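When your simulated gripper says it's holding something and it isn't

I lost most of October to a sponge. If you're training or testing a pick policy in a simulator and your success numbers look a little too good, you may be about to lose some time the same way, so let me walk you through what broke on my setup and how I fixed it.

The short version: my kitchen pick-and-place task was reporting 82 percent success. I was thrilled! I sent the number to Modupe Ogbonna, who runs our hardware side, and she asked for a few replays. I opened the first one and watched the arm close its fingers on thin air, carry nothing across the counter, open over the sink and log a clean win. Ouch.

What you need

A simulator that lets you log contacts per body (I use Burer, but the menus are similar in most of them), a task with saved replays, and your gripper's collision mesh in a form you can edit. My task files live in a little wrapper called Sadar. If you keep yours some other way, just swap in your own paths.

Step 1: Freeze the episode before the close

Don't start with the code. I did, and I wasted two evenings reading a reward function that was fine. Pick one bad replay, scrub to the last moment before the fingers close, and pause there. Then orbit the camera until you can see the fingertips and the object together. Save that view, because you'll be coming back to it after every change.
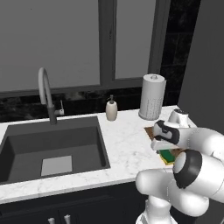 Paused over the board, gripper just above and slightly behind the sponge.

Look hard at the height. In my bad replays the fingers closed from a pose like that one, still above the sponge, and the episode went on as if the pick had worked.

Step 2: Turn on the collision shapes

Switch the viewer from visual meshes to collision meshes. Everything gets ugly and blocky, and that's what you want. On mine, the finger pads had been wrapped in one big convex hull that bulged well past the tips. So as far as the physics cared, the gripper was touching the sponge long before it looked like it was.

If your hulls fit snugly, skip to Step 4. If they don't, keep going.

Step 3: Rebuild the finger hulls

Delete the single hull and give each fingertip its own box. Plain boxes are fine for flat fingertips, and they run faster too. Line the inside face of each box up with the pad and resist the urge to add padding "for stability." (That was how I got my bulge in the first place. I added it myself, months ago, with a cheerful little comment in the file.)

Reload, go back to the saved view, and check that the boxes stop where the fingertips stop.

Step 4: Fix the grasp check

My check asked one question: is any part of the gripper in contact with the object? That's far too generous. A knuckle brushing the top of a sponge counted as a grasp. Change it so all of these have to be true at once:

Left fingertip is in contact with the object.
Right fingertip is in contact with the object.
The two contact normals point toward each other, more or less.
The contact holds for 8 physics steps in a row.

That last one matters more than I expected. Soft objects give you flickery contacts, and a single-step touch tells you very little.

Step 5: Make the object prove it moved

This was Bukola Abubakar's idea and I'm annoyed I didn't have it first. At the end of the episode, ignore the gripper completely and read the object's own position. Is it inside the target zone? Is it resting there? My old success flag only looked at the gripper: grasp flag on, arm at the drop point, fingers open, done. The sponge never got a vote.

Step 6: Rerun the old replays

Before you retrain anything, run the new checks over the episodes you already have. Brace yourself. My 82 percent dropped to 7. I checked it twice and then went for a walk.

If your number barely moves, great, your policy was probably fine. If it craters like mine did, throw out the policy and train again from scratch. I tried fine-tuning the old one and it kept hovering, which makes sense when you remember it had been rewarded for hovering.

A word about real arms

We were two days from loading that policy onto the Beltlow arm in the lab. An arm that believes it's holding something will lift, swing and release at full speed with its fingers who knows where. Now we don't move anything to hardware until a person has watched a batch of successes from start to finish. Modupe picks which ones, and I'm not allowed to choose. Your first hardware run should also be at reduced speed with the stop button in somebody's hand.

If you're still seeing ghost grasps after Step 5, check your object's friction and make sure the task isn't loading a cached copy of the old gripper file. Mine was. Clear the cache, reload, and go back to Step 1 with a fresh replay.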